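Worktable

A worktable is a flat-topped table used for manual tasks such as cutting, sorting, sewing, packing, assembly, and repair. It differs from a workbench mainly in weight and fittings. A workbench is usually heavy, often fixed to the floor or a wall, and built to take hammering and clamping. A worktable is lighter, can be reached from more than one side, and is often moved from room to room. The two words overlap, and many sellers use them for the same product.

History

Tables kept for work are as old as the trades that needed them. Tailors often sat directly on a broad low board, with the cloth spread around them to keep it off the floor. Bakers, bookbinders, and saddlers each had a table of their own pattern, usually made by a local joiner to suit the height of the person using it.

In the 18th and 19th centuries the term "work table" also meant a small piece of parlor furniture for needlework. It had a shallow drawer for thread and pins, and sometimes a cloth bag hung underneath to hold unfinished sewing. Tables of this kind are now mostly collected as antiques.

Factory work brought longer tables at a standard height. In Karnport, the garment trade used shared cutting tables up to 65 feet long, made in sections and bolted end to end. The Mevthorpe pattern, a shorter table with a lower shelf and a raised back rail, was common in repair shops and school sewing rooms. Few of either kind are left in daily use.

Tops and materials

The top is the part that matters most to the user. Hardwood is easy on tools and can be sanded when it gets rough, but it stains and may warp in a damp room. Stainless steel is used where food is handled. Laminate over particleboard is cheap and wipes clean, though the edges chip and swell if water gets in. Solid plastic tops are found in laboratories and craft rooms.

Color is partly a matter of trade habit. White and pale gray tops reflect light and make small dropped parts easier to find, and dark cloth or thread shows up well against them. Their drawback is glare under strong lamps, and they show marks early. Dark tops are preferred by people who work with white cloth, paper, or glass.

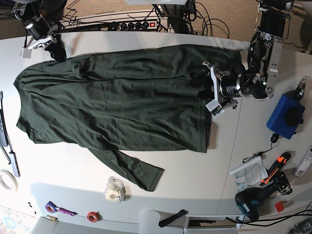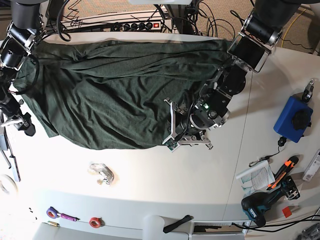
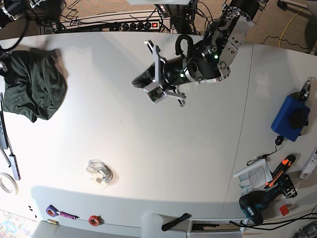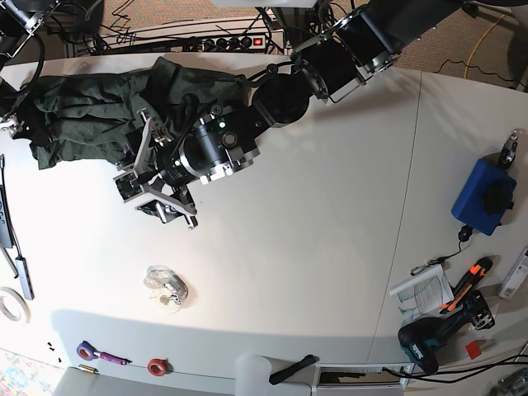 White tabletops.

Height and size

Height depends on the task. Fine work, such as mending or soldering, is done on a higher surface so that the eyes are closer to the hands. Heavy work is done lower, where body weight can be used. For standing work with cloth, a top at or slightly below elbow height is usual. A table that is too low makes the user bend from the waist, and back pain is a frequent complaint among people who cut cloth on dining tables.

Depth is limited by reach. Most people can reach the far side of a 30-inch top without leaning. Wider tables are used only where both long sides are open. For patterns and bed linen, length is more useful than depth, and two equal tables pushed together often serve as well as one large one.

Folding and adjustable types

Folding worktables have hinged legs or a drop leaf. The Gillik table, sold by mail order, had leaves that closed down to a width of 11 inches - narrow enough to stand behind a door. Adjustable tables use pins, cranks, or electric motors to change the height. The Lawal frame has 18 pin positions on each leg and is sold without a top, so the buyer can fit any board of the right size.

Folding types are less steady than fixed ones. Sideways movement is the usual fault, and it gets worse as the hinge rivets wear. A diagonal brace on the back legs cures most of it.

Care

Tops should be cleaned with a damp cloth and mild soap. Scouring powder dulls laminate and should not be used on it. Hot irons need a padded mat - even surfaces sold as heat resistant can blister. Wooden tops are oiled once or twice a year, often in July when the shop is slow and the oil dries faster. Leg bolts loosen with use and should be checked whenever the table is moved.

Related articles
Cutting table
Drafting table
Drop-leaf table
Ironing board
Laminate
Sewing room
Trestle table
Workbench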